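My rules for keeping a robot arm on the workbench

I've shared a bench with a sorting arm since December, and I've gotten bossy about it. Most of these came from Mhairi Matheson, who ran the shop at Cunolo before I did and wrote her rules on masking tape. (I still have the tape!)

First one: draw the reach before you set anything down. Stretch the arm all the way out with the power off, measure, and add a margin. I add 30 centimeters and keep my coffee outside of it, always. The stop button goes outside too, where you can slap it without leaning in.

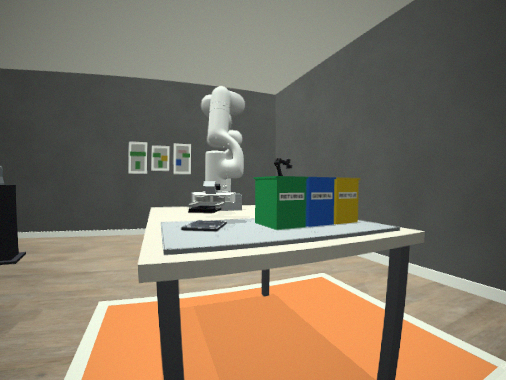 Next, labels. Put them on the front, big plain capitals, all at one height, and use one word if you can. I used to write little sentences on mine and then squint at them from the door. Color helps, but my brother-in-law mixes up green and brown, so the word has to do the job by itself.

Try every new routine in simulation first, then at the slowest speed with nothing in the fingers, then with something soft. Old socks are great for this! Only after that do I let it near parts that cost money.

Power off before you reach in, even for one dropped screw. Yes, even if it's just sitting there. And check the base bolts every Monday; mine like to creep.

Got a rule of your own? Send it over, I've still got some tape left.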